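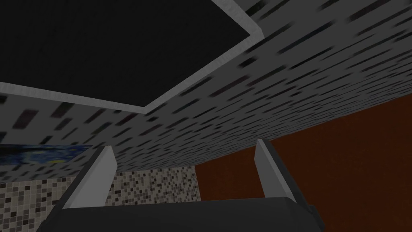 El tercer portero

28 de septiembre de 2023
Por Redacción Vamport

Me avisaron a las siete de la mañana. El titular con fiebre, el suplente con el dedo como una berenjena. Que hiciera la bolsa. Que el autobús salía en media hora y que no me olvidara el DNI, que la otra vez me lo olvidé.

La otra vez no jugué. Nunca juego. Soy el tercer portero del Grikuten, que es como decir el que trae los conos. Treinta y siete años, una rodilla operada, turno de tarde en un almacén de azulejos. Tuve que llamar para cambiarlo y me dijeron que vale, pero que me lo apuntaban.

Bolsa. Guantes, los viejos, los nuevos no los tengo domados. Calzoncillos dos. Plátano. Mi hija durmiendo atravesada en la cama grande. Le dejé una nota en la nevera - juego yo - y luego me pareció que sonaba a presumir y la tiré. Luego la saqué de la basura y la volví a poner, con una mancha de café.

Doscientos kilómetros hasta Sovness. En el autobús nadie me miraba mucho. El central sí, se sentó al lado y me dijo:

- Por alto sales tú.

- Por alto salgo yo.

- Y si no sales, gritas.

- Grito.

- Grita ahora.

Grité. El conductor pegó un frenazo y el míster se levantó de delante a ver qué coño pasaba. Nada, míster. Ensayando.

Lo que había en juego era esto. Si ganábamos o empatábamos, seguíamos arriba. Si perdíamos, no pasaba gran cosa, estábamos en septiembre. Pero venían los de Ruiz-Ortega a ver el partido, y los de Ruiz-Ortega ponían el dinero de las camisetas, y llevaban desde mayo diciendo que a lo mejor lo ponían en otro sitio. En otro sitio quería decir en Sovness. O sea que jugábamos un poco por las camisetas. Las que llevábamos puestas.

El vestuario visitante olía a réflex y a tubería. Dos duchas. El míster dio la alineación mirando el papel y cuando dijo portero no dijo nada más, pasó al lateral derecho. Portero era yo. Me puse las espinilleras al revés, me las cambié, me até las botas tres veces. El utillero me trajo el jersey verde del titular y me quedaba corto de mangas. Da igual. Remangado.

Salimos.

Había gente. Luego en el acta puso 930, que para ellos es un llenazo porque regalaban el bocadillo. Yo no había jugado delante de 930 personas en mi vida, ni sumándolas. Calentando se me fue un balón a la grada y un niño no me lo quiso devolver. Su abuelo tampoco.

Minuto uno. Saque de puerta. Se me va fuera de banda.

Minuto cuatro. Córner. Grito. Salgo. No llego. El central la saca con la oreja y me mira y yo hago así con la mano, perdón, y él hace así con la suya, que me calme.

Minuto once, gol de ellos. No fue culpa mía. Bueno. Un poco. Tiró el nueve desde fuera, raso, un tiro de los que en el entreno paro con el pie bostezando, y yo me tiré tarde y pesado. La toqué. Se oyó el guante. Y luego la red, que hace un ruido que no se parece a ningún otro, como cuando arrastras una cortina de ducha.

Fui a por el balón. Pensé en el almacén. A esa hora estarían descargando el gres.

Empatamos antes del descanso, de penalti, un penalti que no era. Yo lo vi desde el otro lado del campo y no era. Lo celebré igual, solo, dando saltitos en el área, con la rodilla avisando.

En el descanso el míster habló cinco minutos de las segundas jugadas. A mi no me dijo nada. Al salir me dio un golpe en la nuca, flojo. No sé si era cariño.

La segunda parte me la sé de memoria y a la vez no me acuerdo. Trozos. El sol de cara, todo el rato de cara, ellos eligieron campo bien. Una pelota que me pega en la barriga y que la grada llama parada. Los de Ruiz-Ortega en la fila de arriba con chaqueta, uno hablando por teléfono todo el partido. Un centro que bloqueo arriba, limpio, las dos manos, y me quedo un segundo con la pelota pegada al pecho y pienso quédate aquí. Con la pelota. Que pite ya.

No pitó. Quedaba media hora.

Metimos el segundo en el ochenta. De rebote. Todos encima del chaval que lo metió, que ni la había visto. Yo quise ir y a mitad de camino me dio miedo que sacaran rápido y me volví corriendo. Desde fuera debió de parecer que se me había olvidado algo en casa.

Y en el noventa y dos, falta al borde del área.

Pedí cuatro en la barrera. Se pusieron cinco. Quité uno a gritos, por fin gritaba, el central asintiendo. El nueve otra vez. Colocó el balón, lo volvió a colocar, lo besó el muy payaso. Yo miraba por el hueco y el sol seguía ahí. Solo veía una mancha y unas botas amarillas.

Me moví antes. Eso no se hace. Me moví antes a la izquierda porque sí, porque treinta y siete años, porque la nota de la nevera. Y la pelota vino a la derecha.

Dejé la pierna. La mala, la de los tornillos. Me pegó en la espinilla, en el plástico, clac, y subió, subió muchísimo, y todo el mundo mirando para arriba, y yo sentado en el suelo mirando para arriba también.

Por alto sales tú.

Me levanté. No sé cómo. Grité una cosa que no era mía ni era nada, una vocal. Me llevé por delante al central, al nueve y a uno mío que aún no sé quién fue. La cogí. Caí encima de ella como quien se cae encima de un perro, con cuidado ya tarde.

Pitó.

Uno a dos. Vestuario, agua por todas partes, las dos duchas sin desagüe. Prima por ganar fuera, 600 para repartir entre todos, haced la cuenta. Los de la chaqueta bajaron a saludar. El del teléfono me dio la mano y me preguntó si era el fisio.

Le dije que no. Que era el portero.

- Ah - dijo. Y luego: - Muy bien lo del final.

En el autobús, hielo en la rodilla en una bolsa de las de pan. El central dormido con la boca abierta. El titular mandó un mensage al grupo, que ya no tenía fiebre, que el martes entrenaba. Pulgares arriba. Yo también puse el pulgar.

Llegué de noche. La niña despierta, en pijama, con la nota en la mano.

- ¿Y?

- Ganamos.

- ¿Y cuántos te metieron?

- Uno.

Se lo pensó.

- ¿Por dónde?

Aparté la mesita, puse dos cojines de poste y se lo enseñé.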